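Sold Out, With Empty Seats

10/27/22

I have ridden the Justmont fall steam excursion five times now, and I'll probably ride it again, so take what follows as coming from a paying customer with a bad habit.

The flyer this year said "the longest preserved steam run in the region." I'd like to know who measured it. The timetable gives you 44 miles out and the same 44 back, and they add the two together, which I suppose is fair if you also think a round trip to the mailbox is a long walk. Kirnix, the outfit that handles the bookings, repeats the claim on its ticket page, with a little badge next to it. A badge doesn't make it any truer.

I booked in July. By then the first-class cars were already marked sold out, and I got a window seat in the second coach, facing backward. On the day there were empty seats in first class from end to end. I walked through twice to be sure. I asked the steward about it and got a shrug and something about a group that had canceled. Maybe so. The same thing happened last year. 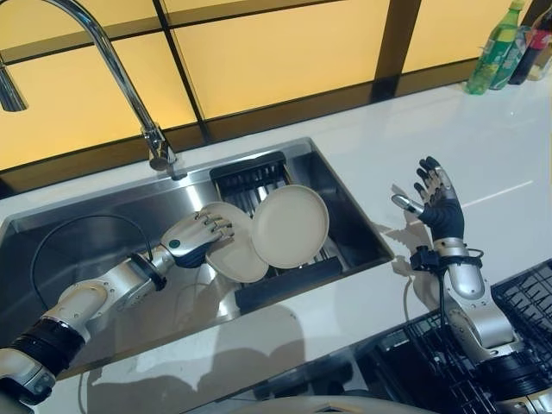 The engine was the reason most people came, so let me deal with her. Number 551 has been back in service since spring after a rebuild that ran years over, and the society's newsletter has been calling her "better than new." She sounded good at the front, I'll give them that. But she had a diesel coupled on the rear the whole way, and anybody who stood on the platform at Chow and listened to the start could tell which end was doing the work. The safety valves were lifting while we climbed the grade. An engine working that hill flat out with a full train doesn't usually have steam to throw away.

I raised this with Percy Betancur, who was in the seat across from me with a stopwatch and a notebook. He had us at 31 mph at the summit cut, very steady, and he thought it was too steady. Faustine Cordier, sitting next to him, said the diesel was only there for heating and insurance. It was a warm day. The radiators under our window were off.

None of this would bother me if they printed it. "Steam hauled with diesel assistance" fits on a flyer. I'd still go. What I object to is the fare, which went up again, being explained in the booking email as "reflecting the true cost of main line steam." If half the pull is diesel I'd like half of the increase back.

Lunch was in the Jorell car, the one they repainted maroon over the winter. The paint looks nice. The curtains are the wrong pattern for the period, and I've given up saying so. The meal was chicken, served close to an hour late, and the coffee gave out before it reached our end.

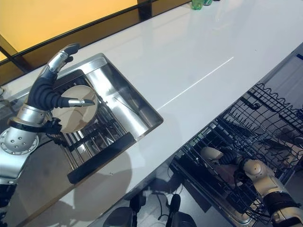 A plate held on edge at the sink.

Then there was the photo stop. They let us off at the old loading platform, backed the train around the curve, and ran it past us with the whistle going. Four minutes, start to finish, and for once the diesel was tucked behind the trees for most of it, so everybody will have the picture they wanted and nobody's picture will show what was on the back. I took mine from the wrong side of the line deliberately. You can see the diesel's exhaust in it quite clearly, and I'll put it up when I've got it off the card.

We were 25 minutes down getting home. The announcement blamed a freight ahead of us. I didn't see a freight, and the signals I could see from my window were clear, though riding backward I only got them after we'd passed, so I won't swear to it.

The society says it needs to raise $3,788 more for the new tires on the tender wheels, and there was a bucket at the exit. I put in five bucks. I want the engine to run. I'd also like to see a set of accounts that shows where last year's tire money went, and I've asked for one twice by letter. 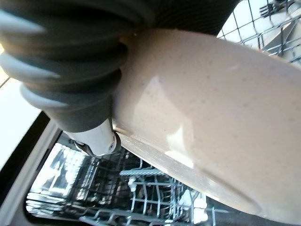 Roscoe Haddad: I was in the first coach and I don't buy the diesel theory. You could hear the exhaust beats slow right down on the curve before the summit, and a helper would have evened that out. Valves lifting just means the fireman had a heavy hand. With you on the accounts, though. I wrote to them as well and never heard back.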